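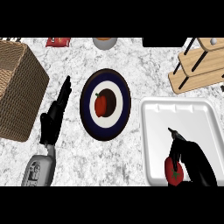
1/ Puspita Setiawan, prep lead at Urna, Quiambao kitchen. Several people asked me what is changing at my work with the two arms, so I will write it in one thread. I write slowly in English, please be patient with me.

2/ The pepper and the tomato are on the computer, in the practice program. It is called Stistis. Before the arms touch any real food in our kitchen, every task is tried first on this marble counter, with the plate in the middle and the tray at the right side.

3/ Our kitchen makes 3000 meals in a week, for aged care homes and two schools. The work the arms will take first is portioning the whole vegetables: from the basket to the plate, from the plate to the tray. It sounds like nothing. If you do it for a whole shift, your wrists know that it is something.

4/ I have done this work for nine years. In July the manager told us that Brotine will install the station in the cold room. She used the word "support" many times. One colleague asked directly, "How many of us?" and the room became very quiet.

5/ The answer is on paper now, I asked for it on paper. No one is dismissed. 3 positions in cold prep change to "station operator", with the same hours, and one grade higher in pay after the training period. When someone retires, that place is perhaps not filled. This last part was on page two, in smaller writing.

6/ I am one of the operators in training. My mornings are now half at the bench and half in the small office, beside the printer, where I watch the practice tasks and mark them. Good, not good, and the reason why.

7/ So far I have marked 1081 attempts. I failed 248 of them. At the beginning the Brotine engineers thought I was too strict, because the tomato did arrive in the tray. But I look at how it arrives. If you put a tomato down too hard, or on top of another tomato, by lunch you have a soft side.

8/ They changed the marking form after this. Before, there was only "arrived / did not arrive". Now there is a box for how it was put down, and I wrote the wording of this box myself. I am a little proud of it, I admit.

9/ What I find difficult: to explain with words what my hands do. How do I know a capsicum is too old? I press near the stem with my thumb. How hard? I don't know how hard! The engineer waited with his pen, very polite, and I had to go to the bench and press ten capsicums to find my sentence.

10/ (I know, the engineer says "bell pepper". We each say our own word and we understand each other perfectly.)

11/ Another thing. The counter in the program has a lot of objects on it, even a snack bag near the back. In our kitchen a snack bag on the bench means a conversation with the supervisor. I mentioned it. They told me that the arms should learn to manage when there are other things around. Fair enough, but at the real bench I will still take it away.

12/ What I miss: talking. At the bench four of us stand together and we talk about our kids, the bus, who is cooking what for Sunday. In the office I have headphones and a screen. I asked to have the screen moved next to the window of the cold room, and they agreed, so at least I can wave.

13/ What I do not miss: the cold in my fingers before the sun is up. My doctor gave me exercises for the right wrist two winters ago, and this month I stopped needing the brace in the evenings. I can't be against something that gives me this.

14/ To the people who replied that I am "training my own replacement" — I have read it, and I have thought about it longer than you. Maybe it is so. I prefer to be in the room where the tasks are written, and I also joined the union the same week. These two things can go together.

15/ For colleagues in other kitchens who will get the same announcement, some questions I would ask early. Who marks the work of the machine, and is this person paid for it? What happens with the hours when the station is stopped for cleaning? Is the training inside your shift or after it? Ours was planned for after. It is inside the shift now.

16/ The real station starts with carrots and tomatoes only. Leafy vegetables stay with us for the moment, and also everything that needs a knife.

17/ I will write again when it has worked one full week. If I made mistakes in my English please tell me by private message, my daughter is reading here also and she will enjoy it too much.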